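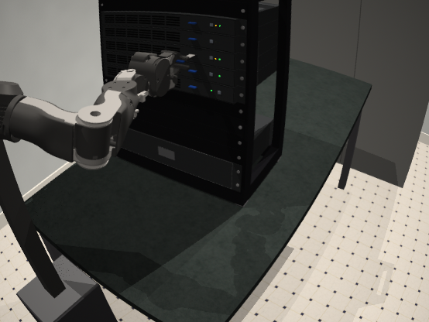 Black open-frame rack on a dark green table.

Totetti Open-Frame Rack, black

Category: Racks & Shelving > Open frame > Small office

Print this page | E-mail to a friend

In stock at Humetport. Usually out the door by 11 am if you order the night before.

Basic rack. Four posts, no doors, no side panels. Made for people who have a switch, a patch panel, a box or two and a pile of cables sitting on the floor of a closet. Get it off the floor. You'll be glad come cleaning day.

Black finish only. We get asked for white all the time, Totetti doesn't make it, sorry.

What comes with it

Posts, top and bottom frames, bag of cage nuts and screws (50 of each, more than most will need), hex key, leveling feet. Instructions are one sheet, mostly drawings. Read it before you start, step 5 is easy to get backwards and then you are taking the whole thing apart again.

What does not

Shelves. Casters. Power strip. Cable rings. All sold seperately, see the accessories tab or just call us and we'll put a bundle together.

Putting it up

One person can do it, two is faster. Lay the side frames flat on a blanket or some cardboard. Bolts finger tight untill everything is square, then go around again with the key. Heaviest gear at the bottom. Always. UPS on the floor of the rack, then servers, then the light stuff.

If it's going on a table or bench, check that the table can take it loaded. An empty rack is no trouble. A full one is another matter. Leave 6 inches behind for the cables, more if your plugs are the fat kind.

Open frame or cabinet?

Open is cheaper, cooler, easier to get your hands into. Dust gets in, and so do kids and cats. No lock. For a shop floor or anywhere public get the Haslinger cabinet instead, it costs more and it's a pain to move, but it shuts. For a back office or a home closet, open is fine.

Noise: an open rack does nothing for it. Loud server, loud room.

Will my old rails fit?

Most will. Square holes, standard 19 inch width. Zoltisov sliding rails go in without adapters, the older Zoltisov fixed rails need the short bracket kit. Measure post to post before ordering, depth is where people get caught.

Returns

Unbuilt, in the box, all parts, you're fine. Built once and taken apart, call first. Scratched posts we can't take back. Missing screws, just e-mail, we keep spares at the counter.

Next batch due in January, same price as far as we know.

Tags: open frame rack, network closet, rack accessories

Share (11) | Comments (6)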